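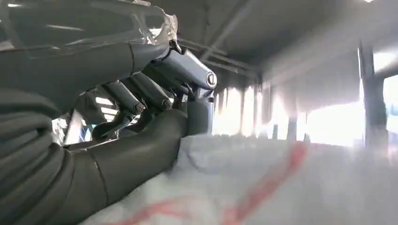 Can I still get an Olympic torch relay leg for my dad if he's moved towns?

Zakhar Antoniuk
G'day all. Dad was put forward in January as a community torchbearer by his old athletics club in Briltmont, and he's since moved up the coast to Giditz to be near us. The form says the nominee must have "a connection" to the relay town. Does he have to be living there, or does having coached there since 1991 do the job? He's 63 and fit as anything, so the jogging isn't a worry. I'd rather not ring up and accidentally get him struck off!

Remzi Güler
Coaching there that long should be plenty. My aunt was picked for a town she'd left years before (she ran the swim squad) and all she needed was a short letter from the club saying what she'd done and when. Get the Briltmont mob to write one on letterhead and send it in with his new address. Do update the address though, because the uniform gets posted out and hers went to the old place, what a drama that was. Her leg was only 400 metres, by the way, and she walked half of it waving at people, so tell him not to bother training.

Gerkus
dunno about the rules but my cousin got knocked back twice, they only had 5 spots for our whole shire. worth putting him down for Giditz as well if they let you

Cho
Following this one, same problem with my mum.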